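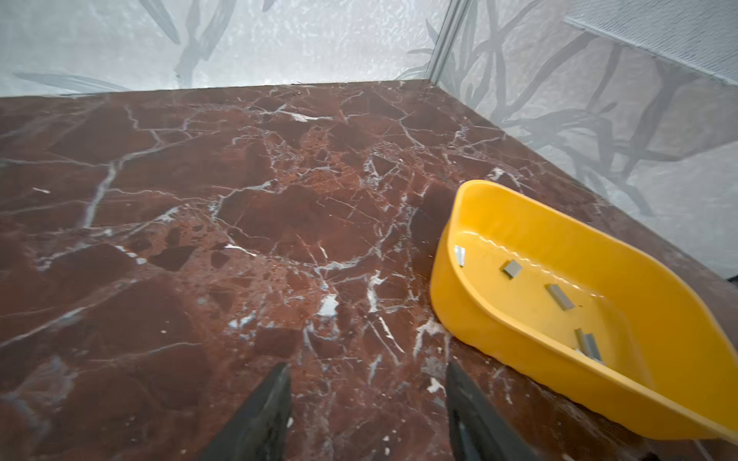 The marble in the corner, with the leaf glass on both sides.

Blog > House > Surfaces

5 December 2021

I have never trusted red marble. Gray I can live with, and white I understand, even if I'd never own it with the amount of coffee that goes through this house. But reddish-brown, with pale veins running all over it like a dropped plate somebody glued back together? I associate it with bank lobbies and the kind of hotel where the carpet has a crest on it.

So when we moved into the place in Ollulbridge in August and I found out that this was what we'd be living with, I started getting prices on replacing it. The first quote came back so high that I read it twice and then closed the laptop. The second was from a man who wanted to lay a thin sheet of something over the top and told me I would "never know the difference." I would know the difference. I'd know every time I set down a cup.

That left keeping it, and keeping it meant learning how to clean it, and this is where I get grumpy.

Everybody who sells anything for marble will tell you that marble is terribly delicate and that only their bottle stands between you and ruin. I bought two of those bottles. One was called Forkero and smelled like a new shower curtain. The other was Purba, a paste, which came with a folded sheet of directions longer than our lease. I used Forkero on the left side for two weeks and Purba on the right, and plain warm water with a drop of dish soap in the middle. Then I asked my neighbor Amirul Ong to come over and tell me which part was which. He looked from the front, then he crouched and looked along it toward the window, then he ran his hand over it and said the middle was maybe the nicest. He also said he was guessing, which I appreciated.

I'm not claiming this is science. One slab, one neighbor, a cloudy afternoon. But I have gone back to dish soap and a soft cloth, and I dry it right after, and it still throws back a bright spot of light when the lamp is on. What more was I supposed to be getting for my money?

What I will say for the stone is that it hides things. I can't decide if that's good. Crumbs disappear into the dark patches completely, so I've started wiping by feel, with the flat of my hand, and I find stuff every time. White specks are another matter. A grain of salt looks like a boulder on it. And along the lighter, speckled parts I have spent real time rubbing at marks that were simply the marble.

Then there's the glass. Frosted, with gray leaves and long blades of grass slanting across it, the sort of thing I would have walked straight past in a showroom. My sister loves it. She says it looks like reeds behind a foggy window. I think it looks like a dentist's office that went to a spa once. It does keep people from seeing in, I'll give it that, and fingerprints don't show much as long as they land on a leaf.

The seam where the glass meets the stone is the part that actually needs attention, and not one of the articles I read bothered with it. An old toothbrush, wrung out, once a week. The corner takes the longest. I tried one of those angled brushes from the Avon Street hardware store and it was too fat to get in there, so it does the bath now.

Do I like it yet? Less than my sister does. I did catch myself following one of the thick white veins with a finger the other night while I was on hold with the gas company, for a good long while. I still have the number for the first quote, on the back of an envelope in the drawer. The half-empty jar of Purba is in there too, if anybody local wants it.

8 comments | 66 shares

Older post | Newer post | About | Archive | Contact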